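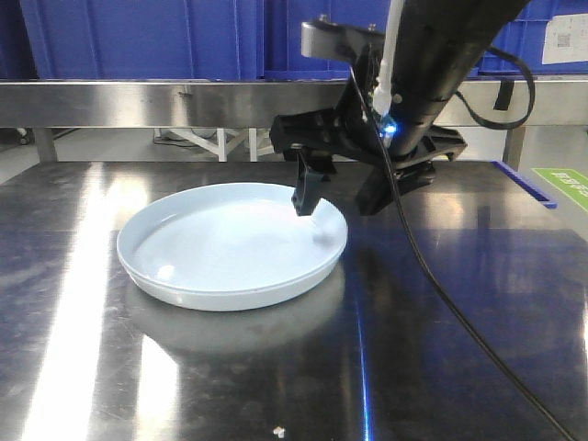
Robel Admasu
Owner and buyer, Talum Kitchen Supply

Kukevton Shallow Plate, Pale Blue

Item 1821-K. Sold in boxes of 4 or by the case of 30.

OK, I've been wanting to carry this line for ages, so forgive me if I go on a bit. Kukevton is the everyday range from Ratitz, and it's the one I eat my own dinner off at home. The color is very quiet. Put it next to plain white and you'll see the blue right away, but on its own under warm lights some of my customers swear it's white until the food is gone.

It's a shallow plate with a low rim, good for eggs, toast, salads, a sandwich cut in half, cake. I wouldn't serve soup on it, and anything with a lot of gravy needs a steady hand between the kitchen and the table. For pasta with a loose sauce, look at the Ratitz deep bowl instead (same blue, and the two stack together fine in a cupboard if the bowls go on top).

The glaze is glossy. If you hate seeing knife marks, wipe them with a soft cleanser and a damp cloth now and then. I do mine when I remember, so maybe twice a year. Dishwasher is fine, microwave is fine, oven please no.

A few things people email me about:

Does the blue match the older Obeidat plates? Close, but no. Obeidat leans a little green. I mix them at home and like it, but if you're filling gaps in a set and want everything the same, order one box first and look at it in your own kitchen in daylight.

Can I get singles? Only in the shop. We ship boxes of four because the inner carton is made for four, and every time I've tried to repack them myself something got chipped. If you've broken one and live nearby, come in and I'll sell you one!

Is there a side plate? Coming in March, I'm told. I was also told that last March, so I'm not taking money for it yet.

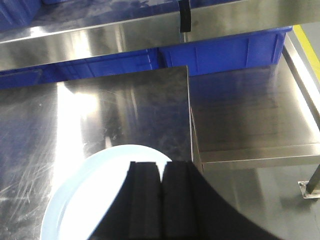

Photo: Talum Kitchen Supply

For cafes and lunch places: the case of 30 is the way to go, and you pay less per plate. We have 993 plates in the back as I write this, so a normal opening order goes out the next morning if you get it to me before 2 p.m. Bigger than that, call first and let me check what's promised to other people.

Shipping is flat rate for one box, and the second box in the same order rides along at half. Check the plates when they arrive, even if you're saving them for a wedding gift. If one is broken, send me a picture of the plate and the carton within two weeks and I'll mail a replacement. You don't need to send the pieces back (somebody did once, beautifully wrapped).

Returns are fine on unused plates in the original carton. Gift wrap is brown paper and string, no charge, just write "wrap it" in the order notes.

Goes with: Ratitz deep bowl, Ratitz oval platter, Obeidat small mug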